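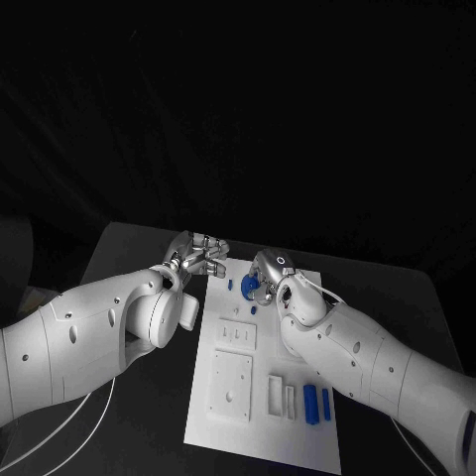 **Lemness Teleop Demonstration Group** - minutes, September 2025

Apologies: none. Last minutes taken as read, one fix: "Ralo" is the recording software, Plarndale is the bench. Was written the other way round.

**1. Where we are with demos**

- Peg board task: 48 demonstrations recorded and saved in Ralo. Good spread of start layouts, but too many of them begin with the big parts on the right. Need to mix it up.
- All by remote control so far. Hand guiding (moving the arms yourself) was tried on the left arm only. Arm moves fine, fingers are the problem - you can't pose the fingers and steer the wrist at once.
- Agreed: remote control stays the main method. Hand guiding only for teaching rough approach paths.
- Question raised whether failed grasps should be thrown out. Long discussion. Keep them, tag them, decide at training time. Tag to be "fumble", lower case, no spaces.

**2. Operator habits**

Reviewed a few recordings together. Main points:

- People park the idle hand in all sorts of places. The model will learn that too. Idle hand to hover over its own corner of the board, fingers relaxed, until needed.
- Slow down before closing the fingers. Half the operators snap shut the moment they're lined up and the force reading jumps.
- If a peg tips over, do not reach in by hand while recording. Pick it up with the arm or end the demo.
- Don't correct mid-move then pretend it was smooth. Small corrections are usefull, leave them in.
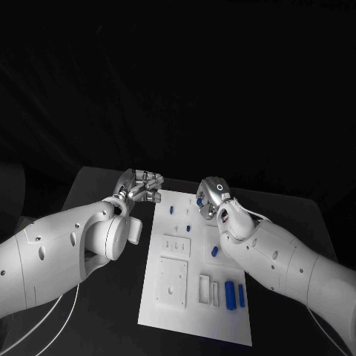

*Plarndale bench, peg task. Right hand holding a small blue peg, left hand over the upper-left of the board.*

**3. Delay in the control link**

- Operators report the right hand feels behind the left. Measured last week, right is slower on finger commands only, arm is fine.
- Swapping the glove didn't change it. Next try is swapping the hand controllers over and see if the lag follows.
- Until sorted, delicate picks to be done with the left where the layout allows. Note it in the log when you do.

**4. Board layout**

Urbańczyk (the shop that makes our fixture plates) can redo the slotted plate with a wider lead-in. Quote is in. Some against - if we make it easy the demos won't teach anything about searching for the hole. Compromise: order 2 of the wide ones for new operators, keep the present plates for real recording.

Layout cards to be reprinted. The old ones don't match what's on the bench and people are guessing. Each demo gets a card number typed into Ralo before start, no number = demo doesn't count. 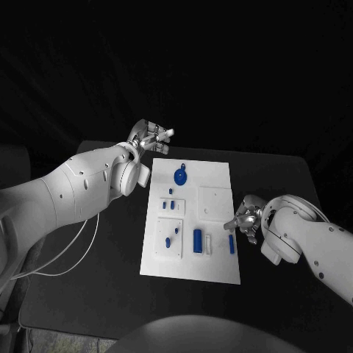 Also on layout - plates can be turned or moved between demos but not during. Loose pegs anywhere the hands can reach without the arms crossing. Tall parts should start upright for now, lying down is a seperate task and gets its own folder.

**5. New operators**

- 3 starting in October. Each does practice runs with recording off, then one session with somebody experienced beside them.
- Short written guide wanted, one page. Existing one is eleven pages and has the wrong stop procedure in it. Pull it from the shared drive today.
- Stop procedure again for the record: let go of the clutch, arms hold, then press stop. Not the other order.

**6. Any other business**

- Cables on the left side to be clipped before next session.
- Headset padding worn out. Replacement ordered.
- Could we show the task faster by playing back an old demo and only taking over for the last bit? Interest in this. Trial on the peg insert, results to next meeting.

**Actions**

- Swap hand controllers, report lag
- Order wide plates from Urbańczyk
- Reprint layout cards
- One page operator guide, draft round by email
- Takeover trial, peg insert only
- Clip cables

Next meeting in October, same room, date to be sent out.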